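From: Nabil Mahasneh
To: Jeltutstead Parents list
Date: 8th August
Subject: Re: Birthday party for a shy kid??

Fadi Masri wrote:

> Hi all, my daughter turns six in September and I'm already sweating. Last year we did the big thing at the Clestinell play center with her whole class and she spent most of it under a table. She says she wants a party again but "not a loud one." What does a not loud party for six-year-olds even look like? My sister thinks I should just invite everyone and she'll grow into it. Also is it rude to invite only part of the class? And are goody bags still a thing, I have a drawer full of plastic whistles from other people's parties and I would like to set it on fire.
>
> Fadi

Hi Fadi,

Oh boy, the under-the-table party. We had one of those! My son was turning five, we'd rented the back room at Clestinell, and he ate his cake in the coat closet with his grandfather. He still talks about it as a great day, so maybe don't feel too bad about last year.

I'm with your daughter on this one and not with your sister (sorry to your sister). We switched to small parties after that and haven't gone back. The number we go by is the kid's age, more or less. Turning six, invite six. If she has four kids she really likes, then four is a party. I promise she won't notice who's missing, and the parents of the ones who weren't invited are mostly thrilled to have their afternoon free.

On whether it's rude – I don't think so, as long as you don't hand out invitations at school. I text the parents. If you invite all but two or three kids, that's a different story and feelings get hurt, but a handful out of a class is fine and everyone here does it by second grade anyway.

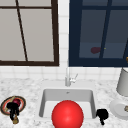 Okay so what do you do with them. Here's what worked for us last time, steal whatever you like:

**Start in the morning.** We did ten to noon. Everybody is fresh, nobody has missed a nap, and you can serve pancakes and call it lunch. My son picked the pancakes. I had planned little sandwiches cut into stars and he looked at me like I'd suggested soup.

**Have something out on the table when they walk in.** This was the big one for us. The first fifteen minutes are the worst for a shy kid, when everyone comes in at once and looks at her. We put out paper crowns and stickers and markers, and each kid sat down and got busy and there wasn't any standing around. My son was already sitting there working on his own crown when the doorbell rang, so he never had to do the whole greeting thing.

**One game, maybe two.** Musical statues with the music low. Or hide a bunch of small things around the yard and let them hunt together and put everything in one basket. No winners, no last one out. Somebody always cries over last one out and at our house it was me, nearly.

**Ask her about the singing.** Lots of kids hate Happy Birthday, all those faces pointing at them. We asked ahead of time and he wanted us to sing it quietly, so we whispered it. The kids thought whispering was the funniest thing in the world and wanted to do it again. If she doesn't want it at all, just bring the cake out and cut it.

Presents we open after everybody leaves. Some families feel strongly the other way, so do what you like there, but it takes a lot of pressure off.
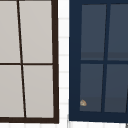
The whole thing cost us $66, and that includes a ridiculous amount of maple syrup. The Clestinell one was over $400 once I'd added the socks. You have to buy their special socks! I was still mad about the socks at Christmas. I know a family across town that spent $700 on a pony and a balloon arch and the birthday girl was afraid of the pony.

Goody bags: please, let's all stop. We sent each kid home with the crown they made and a paperback from the used book table at Rizk, and I didn't hear a single complaint. My wife wanted to add a cookie and so there was also a cookie. Seeds are nice too if you do it in spring, not so great for September I guess. If your drawer of whistles is still there, I have a cousin who deserves them.

Oh, and give her a way out. We told our son before the party that if he needed a break he could go sit on our bed with a book and he didn't have to ask. He went once for maybe five minutes, came back and had another pancake. I think just knowing he could go helped a lot. Tell one other grown-up about the plan too so they can keep things moving while you check on her. The second grown-up is worth having in any case. Two hours with six kids and one adult is a long two hours.

If you do want help, I'm happy to come flip pancakes, and I have a big griddle you can borrow. It's a heavy old thing but it does eight at a time. I also have 19 leftover blank paper crowns from the pack, and they're yours if you want them. They're in a bag by my front door so I'd trip over them and remember to offer.

What day are you thinking? We're away the first part of September, but after that we're around.

Nabil

P.S. If it rains, blankets over the dining chairs. Mine stayed under there until the parents came and I had to pull him out by the feet.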